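February 1, 2024
By Tarek Akl

Why does your bedroom get messy all by itself?

I used to think my room had a secret life. I'd tidy it, go to school, come back, eat a snack, and there would be socks on the floor again. Who put them there? (Me. It was me.)

So let's talk about how a messy room happens, and how to make one easy to look after.

Think about your favorite book. When it has a spot on the shelf, putting it back takes no thinking at all. Now think about a shell you found at the beach, or the cable for something you can't remember. Where do those live? If you don't know, they land on the bed. Then at night they move to the floor, and in the morning they get a few friends. I call these things "wanderers" - stuff with no home.

My friend Khalil Harb once gathered up every wanderer in his room and counted them. He got 37! Most were pencils.

The trick is to give every wanderer an address. It doesn't have to be fancy. A shoebox is fine, and so is an old ice cream tub with a lid. Put the same kind of thing together, like all the doll clothes in one tub and all the cars in another. Grown-ups call this sorting, and you've been doing it since you were a baby with blocks.

Next, think about how high things go. Stuff you use every day should be where your hands can reach. The winter blankets can go way up in the top cupboards, because you only want them when it's cold. Ask a grown-up to do the high ones, please - no climbing on shelves!
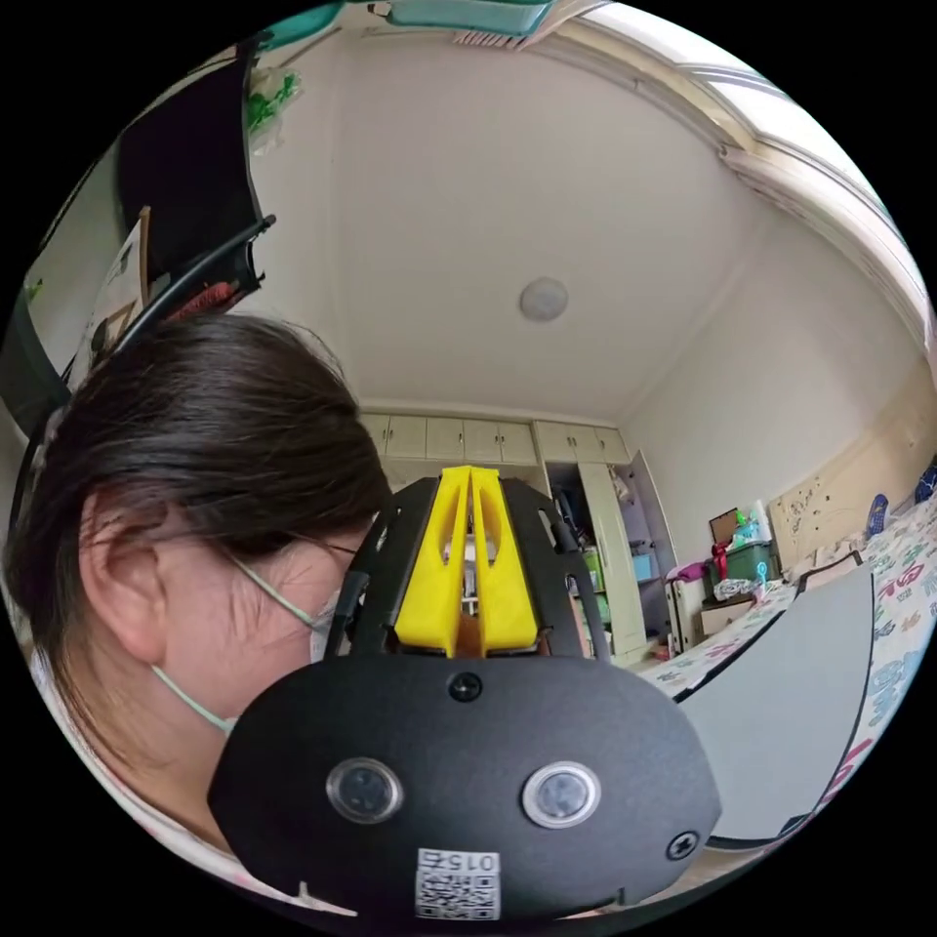 Cupboards up high, shelves down low, and a green box and a light blue bin behind the open door.

Colors help a lot too. If your art things go in a green box, your brain soon learns "green means art" and you don't even need a label. I still like labels, though. I draw mine, and my drawing of a sock looks like a banana.

Want to try it tonight? Pick one small place, maybe the top of your nightstand. Take everything off, wipe it, and put back only the things you need at bedtime. Then find homes for the rest. Leave the wardrobe for another day, it's a big job and you'll want company.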